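Filed under: Your Amazing Body > Move It!

Why Does Your Heart Thump When You Run?

By Sigita Baranauskienė
January 21, 2021

Put two fingers on the side of your neck, just under your jaw. Press gently and wait. Feel that little tap, tap, tap? It's your pulse, and every tap is one beat of your heart!

Now run on the spot while you sing a whole song (a fast one is best) and feel it again. Wow! It's going much faster now, and you might feel it thumping in your chest too.

So what's going on in there?

Your heart is a muscle, about the size of your own fist. Its job is to pump blood around your body, all day and all night, even when you're fast asleep. Blood carries oxygen, a gas that comes from the air you breathe in. Your muscles use oxygen to help turn food into energy.

When you sit and read, your muscles only need a little. But when you race across the playground, your leg muscles want loads of it, and they want it now! Your brain sends a message to your heart: speed up! At the same time you start to puff, so more oxygen gets into your blood. Puffing also gets rid of carbon dioxide, a waste gas your muscles make when they work hard.

Try it: the stairs test

I tried this with my nephew, who is 11, on the big staircase at Sudby library. We counted his pulse for a whole minute after he'd been sitting down, then again after he'd gone up and down as fast as he safely could. His second count was 134! Mine was higher than I'd like to say.

1. Sit still for five minutes.
2. Find your pulse and count the beats for 30 seconds. Double the number.
3. Skip, dance or jump for two minutes.
4. Count again and double it.
5. Rest, then count once more every minute until you're back to your first number.

Write all your numbers down and make a graph. If you feel dizzy or anything hurts, stop and tell a grown-up.

Can a heart get stronger?

Yes! Just like your arm muscles, your heart gets stronger when you use it. A strong heart pushes out more blood with each beat, so it doesn't have to beat as often when you're resting. Swimming, biking, tag and hopscotch all help, and so does walking the dog. Pick the one you love best and go do it!

Word box
Pulse: the beat you can feel as your heart pushes blood along.
Artery: a tube that carries blood away from your heart.

Comments (3)

maya_hops: I did it with jump rope and my graph looks like a mountain!!

Room 4, Hircombe: We did this in December in the gym. Our teacher's pulse went up the most.

TobyR: do hamsters have a pulse

You might also like
- Why Do We Sweat?
- What Makes a Muscle Sore?
- Hiccups: What Are They?
- Seven Games for a Rainy Recess

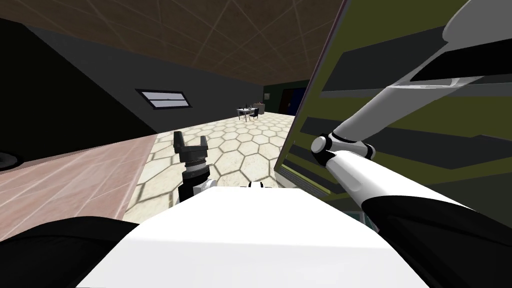

A robot's gripper pointing upward. Computer-made picture.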